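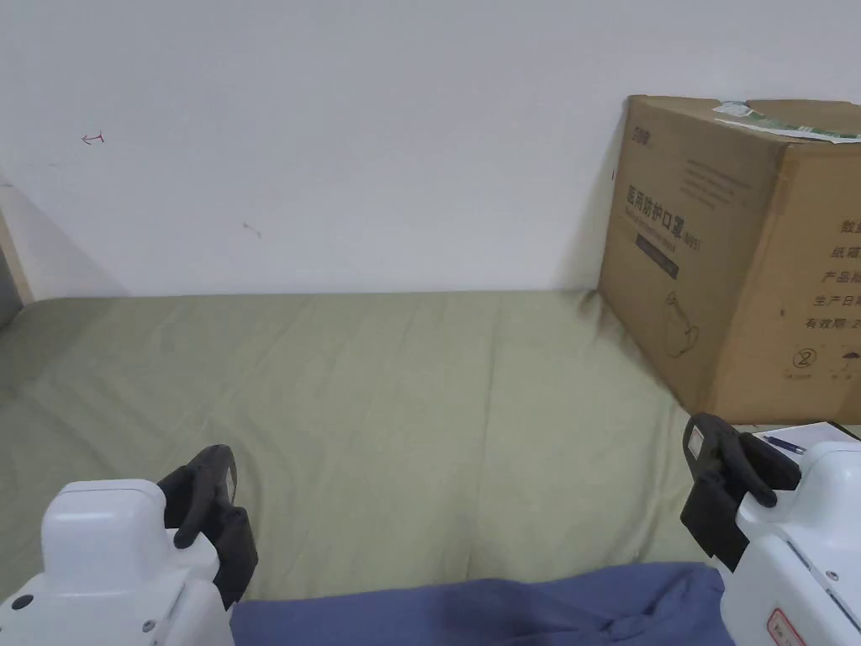
I spent most of this month on the segmenter for Tuvent, the small tool I use to cut long recordings into separate tries. The old version split on gripper width alone. If both jaws opened past a set value, it called that the end of a try. This works for boxes and cups. With cloth it falls apart, as you let go and regrab all the time.

The new version looks at width and wrist speed together, and waits 40 frames before it makes a cut. I ran it over the full Prurholm set, 1,211 clips, and the bad splits I used to fix by hand are mostly gone – the ones left are nearly all at the start of a recording.

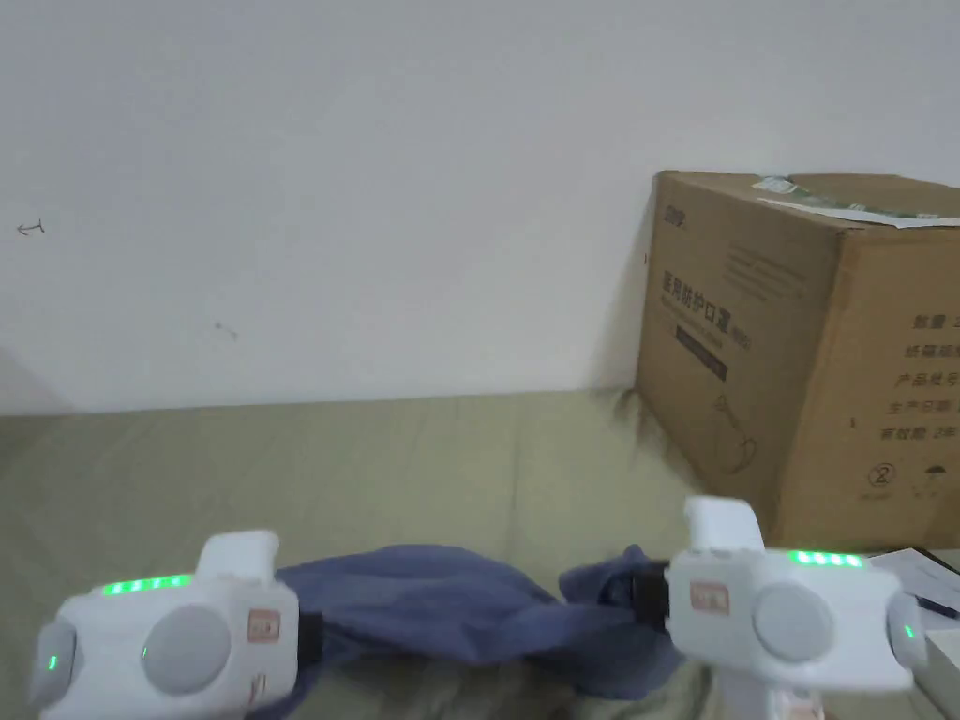
Clascombe, October

Next is time sync. The left and right streams drift apart on long takes, and a policy trained on a two-handed hold learns the lag too. For now I resample both to 100 Hz before anything else touches them. Oltmanns, the viewer I wrote last year, still reads the raw files, so its plots don't match. I'll fix that after the loader.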